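Print this page | E-mail this page
14 shares | 3 comments

# Plikari: dish-rack data from a shared workshop

Plikari is a set of two-arm recordings made on a table at the Alcaraz workshop, between the drill press and the shelf where half-finished birdhouses go to retire. The arms put plates into a dish rack. I own a dishwasher, and so does everyone else who has helped, and we have agreed to leave that alone.

## What's in it

- 2,000 episodes, each one a plate or bowl task at the rack
- joint positions and gripper opening for both arms
- video from a fixed camera
- a `notes.txt` per session, ranging from useful to "left arm sulking again"

Each episode is 70 seconds or shorter. Anything longer got cut, including one I was fond of.

## The setup

Both arms sit on one rail along the near side of the table, with walls on the other three sides. The rail bolts to an aluminum frame, and the frame bolts to my remaining patience. Control runs on Pirkano, our own little scheduler, which went through 9 rewrites before the arms stopped trying to shake hands at speed.

The books, boxes and cloth are clutter on purpose. Early recordings used a tidy table, and the policy we trained on them fell apart the first time somebody left a paperback out.

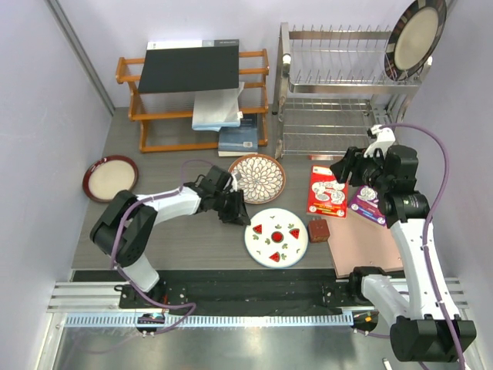

Same table, same rack, dishes in different spots:
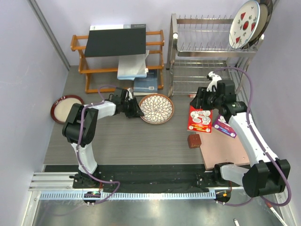
**Can I use the set to train a single-arm policy?**

You can, if you filter on the `active_arm` field and keep only the episodes where one arm does all the moving. Drop the other arm's columns before training, or the model will spend a lot of effort learning to predict a robot that is standing still.

## Known problems

- Gripper readings drift late in long sessions. There is a correction script in `tools/`, and it mostly corrects.
- Sessions recorded in July have noisier wrist data. The workshop has no air conditioning and the cable ties gave up.
- The `success` label was set by hand, by Gonzalo Cuesta and me. He counts a plate that leans. I want it seated between the wires. Check `labeler` if you care, and you probably should.
- The folder called `bravano_old` is from the previous grippers. Don't mix it in. I did, and lost a weekend to it.

## License

Use it for whatever you like, with credit. If you fix the drift script, send it back.

Last changed: typo in the field list, plus two more typos made while fixing it.

Print this page | E-mail this page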